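Chapter 6
Teaching by Hand: Recording a Sorting Task

In this chapter you will
– plan a short handling task and break it into moves
– record it with a pair of hand-held grippers
– label each recording so that another group can use it

Before you start: read the section on joints and linkages in Chapter 5. You will need your team logbook.

6.1 The snack box task

In April the robotics club at Trillelard set itself a task most people do without thinking. One member had to take packaged snacks out of a shallow pink box, one at a time, using grippers in place of fingers. The club called the project Erex. Cheng-en Yau, who kept the logbook, wrote the rule for the first session on its inside cover: "Two grippers, one box, no bare hands on the food."

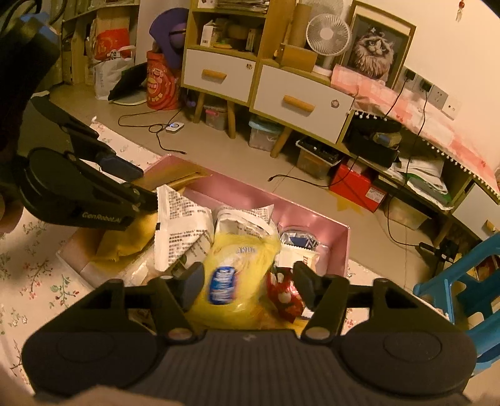

A task like this has more parts than it seems to. The gripper has to come in at an angle that clears the walls of the box. The fingers must open wide enough for the packet but not so wide that they push its neighbours aside. Then they close, and the operator has to judge how hard. Soft packaging changes shape when it is squeezed, so the same packet may need a different grip on the next try.

The club kept 230 recordings from the project. Another 33 were set aside, most of them because the operator had paused to talk halfway through a move. Those were stored in a separate folder and used later to practise labelling.

6.2 Breaking a task into moves

Each recording was divided into four moves: reach, close, lift and place. Write your own moves as verbs, and agree on where each one begins and ends. For the Erex project, "lift" began when the packet was no longer resting on anything.
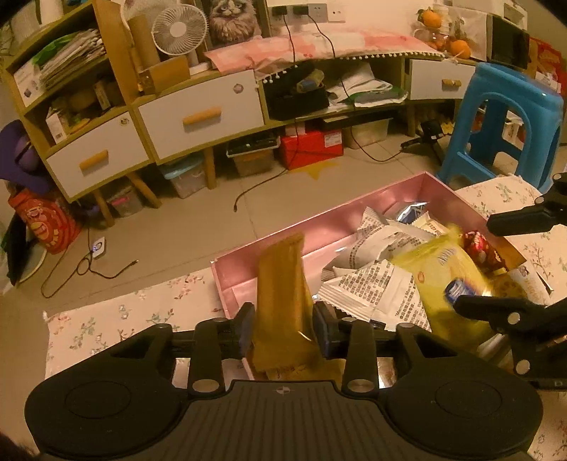
Two people labelling the same recording will not always choose the same moment. Compare your results before you go on – a small difference is normal, but a large one means your definition needs more work.

Activity 6A
In your logbook, list the moves needed to take a pencil out of a full pencil case. Swap lists with another group and follow theirs exactly as written. Record the first step where you had to guess.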